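Small food firms turn to fixed-price supply deals as costs stay high

Food prices are rising more slowly than they were a year ago, but small processors and grocers say the relief has yet to reach their own books. Many are now signing longer supply contracts to lock in what they pay for fruit, packaging and freight, even when it means giving up the chance of a cheaper deal later on.

One of them is Plisarero, a family-owned maker of juices, jams and dried fruit. The company has agreed to a 20-month contract with the wholesaler Şimşekoğlu that fixes the price of apples, pears and stone fruit until the agreement ends. It had previously bought most of its fruit at whatever the market was charging that week.

Ozan Kırmızıgül, who runs Plisarero, said the decision came after two seasons in which he could not tell his own customers what a carton of juice would cost them the following month.

"We were reprinting the price list all the time," he said. "The café owners would ring up and ask if it was a mistake. I'd rather pay a bit more in a good month and know where I am."

The contract price is above what Plisarero was paying for fruit when it signed. Mr. Kırmızıgül would not say by how much, but said the gap was smaller than the swings the company had been dealing with. Under the terms, neither side can reopen the price unless fuel costs move beyond an agreed band, and any change has to be given with 60 days' notice.

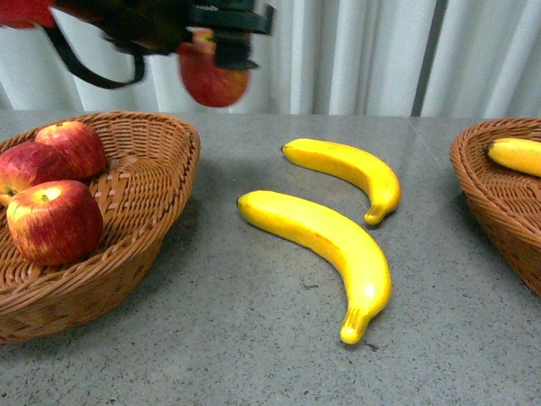

Fixed-price supply agreements are common among large grocery chains and manufacturers, which have the volume to bargain for them. Smaller buyers have tended to stay out. A supplier has little reason to hold a price for a customer who might take only a few pallets, and the customer often lacks the cash to commit to a minimum order.

That has started to change as wholesalers look for steadier sales. Households have cut back on extras, and some suppliers have been left with produce they expected to move. A smaller customer who promises to buy the same amount every month has become more attractive than it was when shelves were emptying quickly.

Şimşekoğlu began offering the contracts to independent buyers in November. To qualify, a business must take at least 700 kilograms a month and pay within 20 days of delivery. Buyers who fall short of the minimum can carry the difference over once, after which they are billed for it.

Plisarero clears the minimum comfortably in autumn and winter. Summer is harder. Mr. Kırmızıgül said the company would dry and store part of its order during the slow months, and has rented extra shelving space in the unit next door to make room.

The arrangement ties up money. Fruit that sits in storage has been paid for but has earned nothing, and the interest rate on the company's line of credit has risen three times since it was opened. Mr. Kırmızıgül said he had gone over the figures with his bookkeeper several times before signing, and that borrowing costs came close to cancelling out the benefit.

"If rates go up again, we'll feel it," he said. "But the fruit bill was the one that kept jumping. The bank at least sends a letter."

Other owners have looked at the same numbers and decided against it. Yiğit Çetinkaya, who owns the neighbourhood grocer Coneck, said he was offered similar terms and turned them down. His shop sells fresh produce over the counter, and he wants to be able to drop his prices as soon as wholesale prices fall.

"My customers know what apples cost at the supermarket across the road," Mr. Çetinkaya said. "If they come down there and I'm stuck on last year's price, I've lost the sale, and probably the bread and milk that went with it."

He has instead cut the number of lines he carries and moved to smaller, more frequent deliveries. The delivery charge is higher per trip, but less stock is thrown out. He said waste had been his largest avoidable cost and he had not paid it enough attention when margins were better.

Coneck has also stopped rounding its prices. Items that used to go up by 20 cents at a time now change by smaller amounts, which Mr. Çetinkaya said shoppers seemed to mind less. He has held the price of eggs, potatoes and plain flour where it was and is making up part of the difference on snacks and soft drinks.

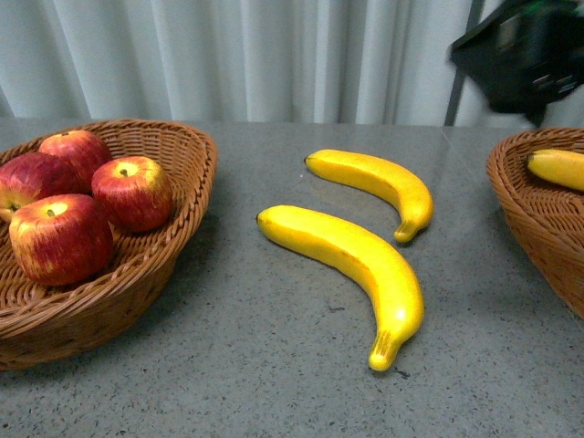

Packaging remains a sore point for both businesses. Glass jars and bottles take a good deal of energy to make, and their price has been slower to settle than the price of what goes in them. Plisarero's jars come from Nostix, a packaging supplier that added a fuel surcharge to its invoices and has not removed it.

Mr. Kırmızıgül said he had asked for the surcharge to be dropped now that diesel is cheaper and was told it was under review. His most recent jar order came to $2,096, including the surcharge. He has asked two other suppliers for quotes, though one of them requires a larger order than he has room for.

He has also looked at switching the smaller jam sizes to pouches. They are lighter and cheaper to ship, but his regular customers return their jars for a deposit and he expects some of them would object. A trial of one flavour in pouches is planned for the new year.

Labour costs have gone up as well. Plisarero raised its hourly pay in the spring to keep staff from leaving for warehouse jobs, and it has not filled a position that came open in the summer. The remaining employees have taken on an extra half shift each during the busiest weeks, paid at the overtime rate.

The slower pace of inflation can be confusing for shoppers, who hear that the rate has fallen and expect to see lower prices. A lower rate means prices are climbing less quickly. They stay at the level they have already reached unless the rate turns negative, and for most groceries it has not. Fresh fruit and vegetables are an exception in some months, as a good harvest can bring prices down for a short time before they pick up again.

Processed foods usually take longer to move in either direction. The fruit in a jar of jam may have been bought half a year before it reaches the shelf, along with the sugar, and the jar itself may have been ordered earlier still. Wages and rent are then added on top, and those seldom fall.

For Plisarero, the first full price list under the new contract went out to cafés and shops last month. It raises juice by a small amount, leaves dried fruit unchanged and is meant to stand for six months. Mr. Kırmızıgül said two customers had cut their orders after seeing it and one had asked for a similar fixed arrangement of its own, which he is considering.

Mr. Çetinkaya said he would look at the contract again if the minimum order were lowered, or if several shops could share one. He has raised the idea with two other grocers in the area. They have yet to meet, and Şimşekoğlu's current terms allow only one business to sign for each account.

The wholesaler is due to set its prices for the next round of contracts after the main apple harvest is in. Buyers who signed in the first round will keep their existing rates.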